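The Late Bus to Gresthorpe

Rain on the windshield the whole way. Wakana Yokoyama sat behind the driver with her bag on her knees and the letter in the bag. 13 stops. She knew them all from when she was a kid and none of them looked right.

"You getting off at Jenkins?" the driver said.

"Past it. Costerden Road."

"Nothing past it now."

She didn't answer. What do you say to that. Her aunt was past it, or had been in September, when the letter got mailed. Two pages, mostly about the roof. Then at the bottom, squeezed in - come when you can, I have put your name in with the others.

The others. She'd read that line maybe 40 times. In the family you drew for things. Always had. Grandpa's watch, the good knives, who got the room over the porch. Slips of paper, folded, no peeking, youngest goes first. Wakana had never won a thing. Not even the ugly lamp.

The bus let her off in the dark. She ran. Shoes full of water by the gate, and the kitchen light on, thank God, and her aunt in the doorway in that same green sweater, smaller then she remembered.

"You're late."

"The bus."

"It's always the bus. Sit."

Soup first. Then the cousins on the phone, all talking at once, Jovon loudest, wanting to know had they started without him. They hadn't. The house, he kept saying. Are we really drawing for the house?

"We are," said her aunt.
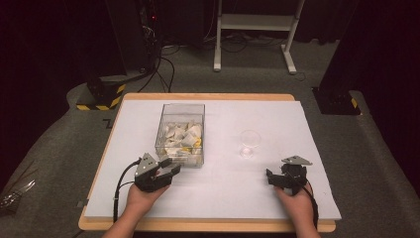 Paper in the box, a glass beside it.
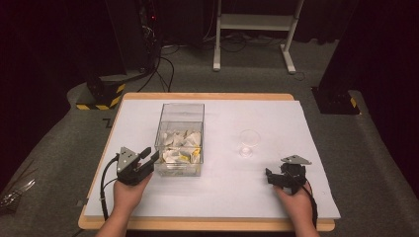
"Youngest first," her aunt said.

That was her. It had been her for almost thirty years and she still hated it, everybody listening. She shut her eyes. Picked one, put it back, you weren't suposed to do that, picked another.

"Well?" Jovon, tinny, from the phone. "Well, who is it?"

She unfolded it under the lamp. Her aunt's handwriting, blue ink. She read it twice and then she asked where they kept the buckets, for the roof.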